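Project report: teaching a gripper to tidy up
Hartley stream, second semester

So my bit of the project was the data. Everyone else on our team picked the model or the arm, and I put my hand up for collecting the examples because I figured it'd be the easy job. Ha. It took most of the semester and my right wrist still clicks.

The idea is pretty simple. You hold a gripper in your hand, same sort of jaws the arm would have, and you do the chore yourself while a camera on the tool records what it sees. Do that enough times and the learning system (we called ours Kindo, after a very long lunch) has something to copy. We had three chores: picking up small stuff, putting it in a tub, and passing it to another person. The passing one was my favourite by miles!

We planned for 200 good recordings and ended up making 535, which sounds great until you start watching them back. After the first cull we'd kept 139. Most of the duds were my fault. I moved too fast, or I'd stop halfway to talk to someone, or I'd squeeze the jaws before they were anywhere near the thing. Macarena Sotomayor, our supervisor, sat down with me and went through a batch, and her main advice was to slow down and finish every move even if I'd fumbled it. Fumbles are fine, apparently - it's the giving up in the middle that mucks up the training.

I also learned to change where I stood. My early recordings nearly all started from the same spot, and Kindo got really good at that one spot and hopeless everywhere else. So we made a list of starting positions on the whiteboard and swapped people over every half hour, left-handers included.

Labelling was the boring part. We used a tool called Merkska, and each recording needed a start, a grasp, a release and an end. I coloured mine in four different shades and was very proud of it until I found out the export ignores colour completely.
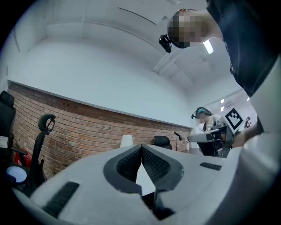
The second round in December went a lot better. We wrote the rules down first, everyone had a practice go, and we checked recordings the same afternoon while we still remembered what we'd been trying to do. We kept 74 from that lot and they were cleaner than anything from the first round. Kindo trained on the two sets together did the tub chore well enough to show at the Dratbridge open day, though passing to a person is still pretty hit and miss.

If I get to do this again next year I'd start with the written rules, and I'd book shorter sessions with proper breaks. I'd also like to try the passing chore with people of different heights, as our team is all fairly tall. The labelling guide is in the shared folder with my notes at the back.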